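Working rules for hand-held gripper stations, second version

Posted Jun 17, 2026

The first version of these rules was written last October, when Orkico had two stations and everyone who used them sat in the same room. It ran to a page and a half and assumed that the reader already knew what a good recording session was. With four stations now in use, and people moving between the Vustix task set and the Leltotberg one in a single afternoon, that assumption no longer holds. I have rewritten the rules over the past weeks and am placing the reasoning on this blog, where it can be read at leisure. The rules themselves are posted at each station, and the posted copy is the one that applies.

The scope is narrow. These rules cover hand-held gripper work at a table, one or two operators at a time. They do not cover the fixed arms, which have their own safety sheet and a locked switch.

Before a session the operator checks the finger pads. A pad that has lifted at a corner is replaced before work starts, and the replacement is entered in the station log with the operator's initials. The marker cube is then checked by hand for play. A cube that moves under light finger pressure is to be removed and seated again, and the calibration routine run from the beginning. Under the first version it was permitted to run only the short routine after reseating a cube. We lost 123 recordings to that permission, and it has been withdrawn.

Cables receive a paragraph of their own. The cable from the display panel must leave the rig on the side away from the operator's working hand, with enough slack for a full reach across the table. It must not lie on the table surface where a garment may be dragged over it. If the operator changes hands, the cable is rerouted before recording resumes.
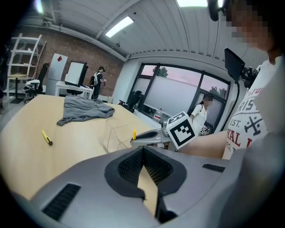
The table layout is set by the task card. Cloth items are to be placed in a natural, unfolded or half-folded state, unless the card asks for a particular starting position. Small items such as markers and pens may lie at any angle, but must be fully on the table. Containers should not be moved during a session except as part of the task. An operator who finds an item missing from the layout stops and reports it; substituting a similar object from another station is not acceptable, however close the match.

Where two operators share a table, one of them is named lead for the session. The lead calls the start and the stop. Neither operator reaches across the other's gripper while it is closing. This rule was questioned during the review on the ground that the grippers are light and the closing force is small. Both statements are correct – and the rule stands, as knocked markers and spoiled recordings were the main concern when it was drafted.

Privacy was the part of the old text most in need of repair. It said only that "bystanders should be considered." The new wording is that faces of all persons, operators included, are obscured before any material leaves the recording machine. Bags and personal papers are kept off the work table. Anyone who does not wish to appear in a recording may ask for it to be paused, and the operator shall pause it without asking for a reason.

On session length, the limit is 12 task runs, followed by a break away from the table. The previous text set no limit. Several operators had asked for one, and grip quality in the logs fell off late in long sessions.

One matter remains open. Öztürkmen uses a different naming scheme for failed runs, under which a dropped object and a missed grasp are recorded as the same event. Our scheme keeps them apart. I would prefer to keep the finer division, but shared material needs a shared label, and the two schemes cannot both be primary. Until this is settled, operators should use our codes and add the partner code in the notes field.

Corrections to the posted rules should be written on the station copy in pen and will be collected at the end of each month.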